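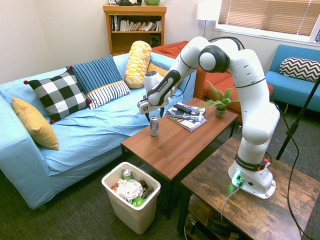
Living room station, arm over the coffee table.

Open Day Inspection Checklist - Living Room Station
Site: Gremenora, ground floor
Host: Flidivden
Checked by: Mariann Barta
When: Monday, before the doors open at 10:00, and again at the lunch break

How I fill this in: OK means I checked it with my own hands or eyes. OPEN means somebody must do something before visitors enter. N/A means it does not apply to this station. Please do not change my marks, write your own comment under mine.

1. ARM AND MOUNTING

1.1 Base bolts tight, no movement when pushed by hand: OK
Comment: Pushed from two sides. The side table itself moves a little on the carpet if you lean on it. It is acceptable for slow speed, but visitors must not lean on it.

1.2 Stop button tested with the arm in motion: OK
Comment: Tested 2 times, the arm stopped at once both times. The operator keeps the button in the hand during the whole demonstration, also when answering questions.

1.3 Speed limit set for public demonstration: OK
Comment: I asked to see the setting on the screen and did not accept only the word of the operator.

1.4 Gripper fingers without damage or loose parts: OK

1.5 Arm cable follows all movements without pulling: OK
Comment: I let the arm go to its farthest position on both sides. The cable has enough length. Check again after lunch, the fastening can slip with time.

2. VISITOR AREA

2.1 Floor tape at the limit of reach plus safety distance: OPEN
Comment: The tape from last year was removed by the cleaning company. New tape is in the office cupboard. Must be ready by 9:30.

2.2 Maximum number of visitors written at the door: OK
Comment: Sign is in place. Small children must hold the hand of an adult. Last year this was not written and it was a problem.

2.3 Way out is free: OK

2.4 One host at the door and one operator at the arm: OK
Comment: Daleo sends the host for the morning. For the afternoon I still wait for the name.

3. OBJECTS FOR THE DEMONSTRATION

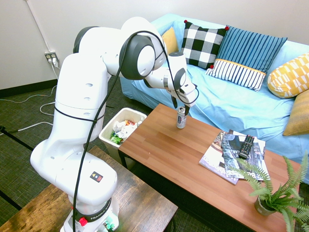 The question I get most often from the hosts is which objects are permitted, so I write it one more time. Permitted is everything light, closed and without sharp edges. Not permitted is glass, hot drinks, knives, and any object that a visitor takes out of the bag and offers ("can it lift my phone?"). Please say no in a friendly way. The object must stand with free space for the fingers to come down on it, the way the silver can stands on the coffee table, with the magazines and the remote control well to the other side. If somebody moves the things on the table between two groups, the operator puts them back before the next start. The fern can stay on the table, it gives a nice feeling of home, but I ask that it remains at the corner.

3.1 Objects on the permitted list only: OK

3.2 Cans without damage to the edge: OK
Comment: Use a new can when the old one has a dent. A dented can may have a sharp fold, and visitors like to take it in their hands afterwards.

3.3 Waste bin emptied: OPEN
Comment: It is full. Please empty it before the first group.

4. ELECTRICITY AND CABLES

4.1 Load on the socket circuit below the limit of 3000 W: OK
Comment: Coffee machine must not be on the same circuit. I put a note on it.

4.2 Plugs fully inserted, no warm plug after one hour: OPEN
Comment: First part is OK. The second part I can check only at lunch.

4.3 Cables on the floor outside the walking way: OPEN
Comment: White cords lie on the carpet near the wall outlet. It is behind the line where visitors stand, but the host walks there. Fix them along the wall.

4.4 Test label of the extension cable: OK
Comment: Number 3715, valid.

5. DOCUMENTS

5.1 Risk assessment printed and at the station: OK

5.2 Insurance paper from Hajji: OPEN
Comment: I have it by e-mail, but the signed page is missing. I called and they promised it for this morning. Without this page I will not sign for the opening - I am sorry, but this rule is older than me.

5.3 First aid box, content complete: OK

Open points must be reported to me by telephone, not by a paper on my desk.

M. Barta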